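Ticket 3877
Product: Cereo league manager
Opened by: Beverley Brunton, Stolmont Basketball League
Handled by: Yanling Yan, support
Status: Closed

Summary: Traded players show on both rosters after the January trade window

Beverley Brunton wrote:

We closed our trade window at noon and entered all the deals that afternoon. One of them is wrong on the site. Lumulel sent a guard and a second-round pick to Abu Hammour for a forward. The forward moved over fine. The guard is now on both rosters, and the pick still shows under Lumulel on the draft board.

I have tried the following:

Logged out and back in, no change.
Opened the draft board in a different browser, no change.
Edited the guard's team by hand. It saved, but when I reloaded the page he was on both teams again.

I have not deleted the trade and entered it again. The help page says a deleted trade can't be restored, and both teams have already signed off on it. 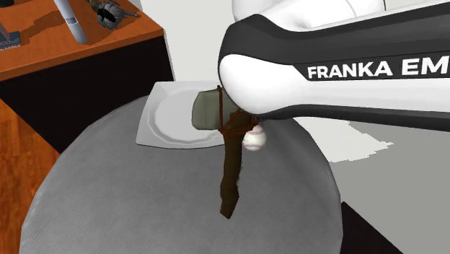 The draft order is locked at 6 p.m. tomorrow, so I need the pick to be with the right team before then. The other trades look correct as far as I can tell.

Yanling Yan wrote:

Thanks for holding off on the delete. Please leave the trade where it is for now.

Can you tell me two things? First, what does the status column say next to this trade on the Transactions page? Second, was the guard on the injured list when you entered the deal?

Beverley Brunton wrote:

Status says "Partly approved." The others all say "Approved." I pressed the same button for each of them.

Yes, he was on the injured list. Lumulel took him off it later the same evening – I can see that in their team log.

Yanling Yan wrote:

That explains most of it. A trade is processed one piece at a time. The forward went through first. The guard was added to Abu Hammour, but the step that removes him from Lumulel stopped at his injured list entry. The pick comes after the players in the list, so it was never reached.

Your manual edit didn't hold for the same reason. The roster page rebuilds from the trade record each time it loads, and the trade record is still unfinished.

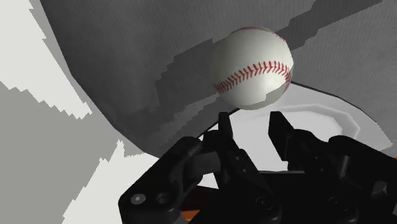 Word count: 500

Steps to clear it:

1. Go to Transactions and open the trade.
2. Choose "Resume approval." Do not choose "Approve again," which would create a second copy.
3. When asked about the injured list entry, pick "Close entry."
4. Open both rosters and the draft board and reload each one.

Beverley Brunton wrote:

Done. Status now says "Approved." The guard is on Abu Hammour only and their roster count is right. The pick still shows under Lumulel on the public draft board, but it is correct on the admin side.

Yanling Yan wrote:

The public board keeps a saved copy. I've cleared it from our end. Please reload and check again.

Beverley Brunton wrote:

It shows Abu Hammour now. You can close this.

Yanling Yan wrote:

Closing. I've filed the injured list problem as a bug and linked it to this ticket. Until it is fixed, take players off the injured list before entering a trade.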